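Clullent Satti two-arm kitchen helper: two weeks on loan
Reviewed by Hilde Vermeulen, Aug 26, 2019

The brochure says the Satti will "take over the small jobs." I gave it small jobs. Fetching a drink, wiping a counter, putting a cup in the sink.

The wiping was fine if you like wet streaks. The cup got there 16 times out of 20, and I have stopped using the good cups. Drinks are where my patience went. A bottle on a bare table ought to be the easy case, and each try took 53 seconds before any lifting was done.

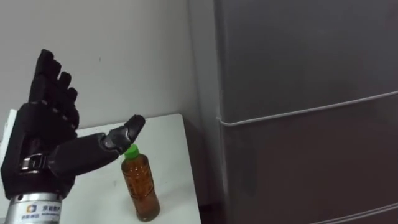 Clullent makes a lot of the separate finger joints, and they do move nicely. But most of what I drink has a screw cap, and opening one takes a grip, a twist and something to keep the bottle from turning with it. The Satti managed that twice while I was watching – both times with a cap I had already loosened.

Setup is a chore of its own. The manual runs to 69 pages and the section on the fridge door sends you to a support line in Fluredberg that closes at four.

I tried the Cistent last year and it was worse, so there is some progress. I would still not pay for it. Ask me again when it can open a jar of pickles.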